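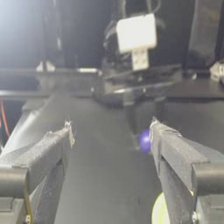 Rind Small Egg, Purple
Penden item 466

The Rind is a small egg with a smooth, glossy finish. It is sold for table games, sorting trays, craft work and seasonal displays. This page covers purple only. Other colors have their own item numbers and are listed under Jurkon Small Shapes.

Each egg is one solid color with no printing on it. The gloss picks up overhead light and leaves a bright spot on the curve, so the eggs are easy to find on a dark tabletop. On a pale cloth they look a little deeper in color.

Eggs may roll on a bare table. For displays, use a shallow tray or the Vomgate egg rest, sold separately.

The purple Rind on a dark gray surface: 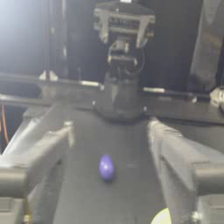

Pack sizes

Bag of 400
Carton of 1,000
Single eggs are not sold. Bags can't be split, but you may mix colors by ordering more than one bag.

Care

Wipe with a soft damp cloth and dry before storing. Do not use scouring pads or polish, as both will dull the shine. Keep the eggs out of direct sun when they are not in use.

Not for use with food. Not suitable for children under three.

Ordering

Orders placed before noon leave the warehouse the next working day. Cartons ship separately from bags and may arrive on a different day. Unopened bags can be returned within 30 days with the packing slip.

Stock in purple: 1,812 bags
Page updated 10 June 2020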